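Kids' Corner > Games > How Games Work

Last updated in May

Start | How Games Work | Make Your Own | Word List | Grown-Ups

What is a save point, and why can't I just save anywhere?

Hi, I'm Somtochukwu Briggs, and I have been yelling at save points since I was eight! If you play adventure games, you probably know the feeling. Somebody calls you for dinner, you say "one minute, I have to find a save point," and they don't believe you. So let's talk about what a save point really is (you can read this part out loud to whoever made the dinner).

A game is always keeping track of things. It knows where your hero is standing, how many hearts you have left, which chests you opened and whether you were rude to the blacksmith. While you play, all of that sits in the machine's short-term memory, and short-term memory gets wiped when the power goes off. Saving means the game copies the important parts into a file, and the file stays there until you want it back.

The funny thing is how little gets copied. I helped make a small game called Drirnora, where you walk home through a rainy valley to a town called Kolinside. The whole save file is a list of 211 numbers and yes-or-no answers. That's it! Number 19 on the list is how many lantern matches you have. The trees and the puddles aren't in there at all, because the game already knows how to draw those and does it fresh every time. 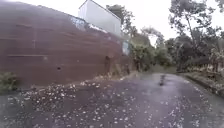
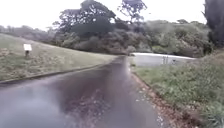 So why not let people save anywhere? Some games do, and it can be great. But imagine you save while you're falling off a cliff. You load the game and you're falling. You load it again – still falling. Players call that a bad save, and if it's your only one, you may have to start the whole game over. I did this once in a game called Quintana, and I went and sat in the yard for a while.

Save points also change how a game feels. When you haven't seen one for a long time, you start to creep around corners and look after your last potion. Then you spot that glowing stone or that cozy campfire, and phew! The person who designed the level probably moved that campfire back and forth a lot before they were happy with it. Too close together and nothing is scary. Too far apart and people get grumpy and quit.

Lots of newer games use autosave, where the game picks a moment and saves for you. You might see a little spinning picture in the corner. Don't turn the machine off while it's spinning! The game is in the middle of writing its list, and half a list can be worse than none.

Try this at home: make a save file on paper. Play a board game with somebody, stop halfway through, and write down everything you'd need to set it up again tomorrow. Whose turn is it? Where are the pieces? What cards is everybody holding, and what order is the deck in? Then put the game away and see if you can "load" it the next day. My cousins in Stirville tried it and forgot to write down whose turn it was, and there was a very long argument.

Next time I'm going to write about boss fights, and why so many bosses have one big glowing spot you're supposed to hit.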